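The case for renting the gripper and keeping the reviewer

Brarix now offers its hand-held gripper kit as a monthly service. The terms are simple: a case of 10 units, chargers, an upload box, and a share of reviewer hours billed through Orley, the firm that does the checking. Buyers may drop the reviewer hours and pay less. I think most of them will, and I think most of them will be wrong.

The kit itself is hard to fault on paper. Two fingers, a trigger, a body that holds its own lenses. A person can learn the grip in a few minutes and record household tasks in an ordinary home with no arm, no cage and no fixed rig. For laundry work in particular this is a sound trade. Cloth is cheap, available everywhere and different in every house, and a bench in a lab gives a poor sample of it.
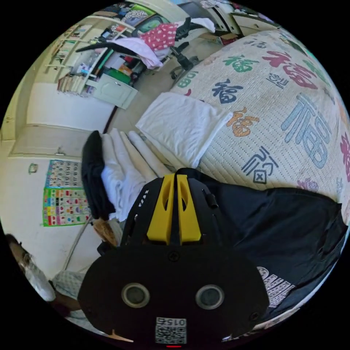
Reviewer hours are priced per 200 clips, and the sales sheet treats them as an extra. The sheet assumes that a clip is good when the trigger data is clean and the tracking holds. Those are checks on the tool. They say little about the task. Folded white cloth laid on a pad printed with large characters in red, green and blue is a fair test for any policy that has to find a towel edge, and a cluttered bedroom behind it is worth more to me than another bare table. A script will pass such a clip or fail it on tracking alone. A person can mark which surface was patterned, whether a dark garment sat next to a light one, and whether the fold was finished. Without those marks the buyer owns footage and has no index to it.

I ran a small comparison in April on a batch of 521 clips from the Jedstead trial. The automatic checks accepted nearly all of them. I then read through the accepted set by hand and set aside 80 clips. In most of these the recording stopped before the last fold – a fault that tracking quality does not measure. The others had wrong task names. Training on them would have been possible, and the errors would have surfaced months later as odd behavior near the end of a fold.

The competing offer from Grajales sells the hardware outright and leaves review to the customer. That suits a group with its own staff. It does not suit a small firm with one engineer, for whom the purchase price is the minor cost.

My complaint with Brarix is about packaging. Review should be in the base price, with a discount for buyers who can show they do it themselves. The unit labels should also be carried through to the clip records by default; at present that is a setting, and it ships switched off.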